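Print this page | E-mail this thread

Carter McKinnon
thread, Monday

1/ I said I'd report back on the robotics elective my kid's school talked me into helping with. I am the parent who asked the annoying questions at open house, so they gave me a lanyard. Fine. Week 5. Here goes.

2/ The class is called Jindora. I don't know why. There's a logo. There are 15 students, most of them sharp, and one teacher, Océane Doucette, who is a good deal better than the software she's been handed.

3/ The pitch in July was "students will program real robots." So far the students have programmed a simulator. The real arm is on order and has been on order since the pitch. I asked for a date and got a very friendly email with no date in it.

4/ The simulator is Jiltia. It runs in a browser and it runs well, I'll give it that. My complaint is with what people say you learned once you've used it.

5/ This unit is grasping. The kids write a short script: move above the object, lower, close, lift, turn it over. Then the program hands you a score. 20 points for the pick, more for the turn. You can try as many times as you like, and boy do they.

6/ Objects come from a shared library and somebody filled that library a long time ago. There's a flip phone. There's a cassette. One girl asked me what the "sym" key was for and I had to think about it.

7/ The group I sit with drew the BlackBerry. Their script grabs it by the sides and holds it with the keyboard up top and the screen down between the fingers. They'd been at this since the start of the period and were pretty pleased.
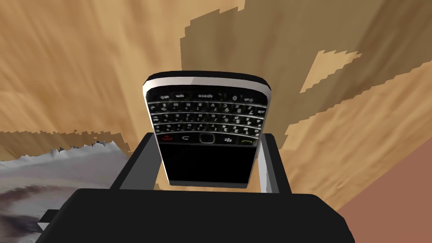 THE PART WHERE I GOT ANNOYING

8/ So I asked them: how hard is it squeezing? They looked at the script. The script says "close." I asked what "close" means. One boy said "until it stops." Stops at what? What would it do to a real screen? They didn't know and the software doesn't show you.

9/ I'm not picking on the kids. That was a perfectly good answer from a 13-year-old. I'm picking on a lesson plan that gives full marks for a grip without one word about force.

10/ Same with the surface. Glossy phone, one pale pad on the inside of a finger, and you're holding it by the edges. Anyone who has dropped a phone in a parking lot has opinions about friction. In the worksheet friction is a number already filled in for you. It's grayed out. You can't even change it to see what happens.

11/ The brochure says students complete "1000 grasps per semester." I asked what counts as one. A rerun of the same script counts. A rerun of the same script with nothing changed counts. I watched a kid hit the run button while eating a granola bar and rack up a week's worth.

12/ Now to be fair, because Ms. Doucette reads these. She had already noticed the run button thing. She makes them write down what they changed before each run, by hand, on paper, and she won't accept "nothing." That rule is hers and it's the best thing in the course.

13/ She also let me bring in a pair of kitchen tongs and a dead phone from my junk drawer. We spent the last 20 minutes of class having them pick it up and turn it over with the tongs. It hit the table a lot. It was loud – the room next door sent someone over.

14/ After that the questions changed. Why do you have to grab it near the middle? Why does it swing? Does the robot know it's slipping? That last one is a real engineering question and it came from a kid who hadn't said a word to me in five weeks.

15/ Do I think they should drop the simulator? No. You can't break anything and everybody gets a turn, which won't be true when there's one arm and 15 kids. I'd just like someone to unlock the friction box and stop calling a button press a grasp.

16/ There's talk of entering the Letby meet in the spring. It's run on physical arms. If ours isn't here well before that I don't see how they go, and I'd like the school to say so out loud instead of putting it on the poster.

17/ Next unit is stacking. I've asked what happens in the program when the stack falls over. Waiting to hear.

Comments

mykhailiuk_dad: My daughter is in this class. She came home and went through our tongs drawer. We have four pairs now on the counter. Thanks I guess

Océane Doucette: I do read these. The friction field can be unlocked from the teacher account, I found it last night. We'll try it in class. Please bring the tongs back.

rustbelt_ham: We had the same "on order" story with a 3D printer. It came the week after graduation.

pjk: simulators are how everyone starts now, this seems harsh

Carter McKinnon: @pjk Could be. Ask me again when I've seen the arm.

E-mail this thread | Print this page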